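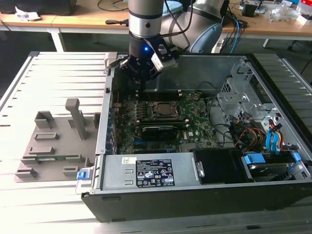
A desktop computer lying on its side with the cover off. The big green board in the middle is called the motherboard.

Have you ever wondered what's going on inside the big box under the desk? I used to think a computer was stuffed full from top to bottom, like a suitcase. Then I opened one up when I was at school in Stetville and found plenty of air in there, plus a lot more wires than I'd bargained for!

So let's have a nose around inside one together. I'll use the computer in the photo for most of it, and we can start with that green board.

The motherboard

I think of the motherboard as a town. Every other part either sits on it or is joined to it by a wire, and messages rush about between them along very thin metal tracks. The tracks are the roads, if you like. All those tiny bumps dotted over the board have jobs too. Some are chips, and some are called capacitors, which hold a little bit of electricity and let it out again to keep things steady.

Can you find the square with a metal bracket? It's a socket, and it's the place made for the processor (grown-ups often say CPU). The processor does the sums. Everything you do on a computer is sums underneath, even drawing a purple dragon or making a racing car skid round a corner, and it gets through them faster than you can blink.

The short memory and the long memory

Computers have 2 kinds of memory and I muddled them up for years.

The first kind goes in those long black slots along the upper part of the board. It's the short memory. Say I asked you to remember the number 1021 while you hopped to the door and back. You'd probably manage it, but would you still know it next September? Short memory is like that. It holds whatever the computer is busy with right now, and when you switch off, it forgets the lot. (This is why people keep telling you to save your work. I once lost a whole story about a haunted bakery. It was a good one, too.)

The long memory is the hard drive. There's one at the lower right, sitting in its own little bay with two blue plastic clips. Your photos, games and homework live on a drive, and they stay put when the power goes off. Inside an ordinary hard drive there's at least one shiny disc that spins round, and a tiny arm that skims over it to read what's there. If I had a hard drive the size of my bookshelf, I'd have somewhere to put my 200 comics, but a real one fits in your hand and can hold far more than that.

The part that makes the pictures

Below the processor socket there's a black graphics card. Its job is working out what every dot on your screen should look like, over and over, many times a second. Lots of dots, lots of sums! The processor could be kept very busy by all that, so the card takes on the work and leaves it free for other things.

Power, please

The silver box lying across the front is the power supply. Electricity from the wall is much too strong for delicate chips, so the power supply changes it into something gentler and sends it off down coloured wires. You can spot yellow, red and black ones in a tangle near the drive cage. The colours help people tell which wire does what.

See the warning symbols on its label? They matter. A power supply can hold on to electricity even after it's been unplugged, so it's one box you must never, ever open. I don't open them either.

The two blue cables in among the wires are called SATA cables, and I say it "say-ta". They carry information instead of power. Lots of computers use them to link a drive to the motherboard.

Something to try

You don't need a real computer for this one. Get a shoebox lid, some card, wool and glue, and make your own pretend motherboard. Mine has 6 parts: processor, short memory, graphics card, hard drive, power supply and a volcano. (Computers don't have volcanoes. I just had some red card left over.) Use wool for the wires, and try a different colour for power and for information.

If you'd like to see inside a real one, ask a grown-up first. It must be switched off and unplugged, and the grown-up should be the one to take the cover off. Look with your eyes and keep your fingers out - some of those metal edges are sharp, and a little zap of static from your hand can hurt a chip without you even feeling it.

Page last changed: March 12, 2024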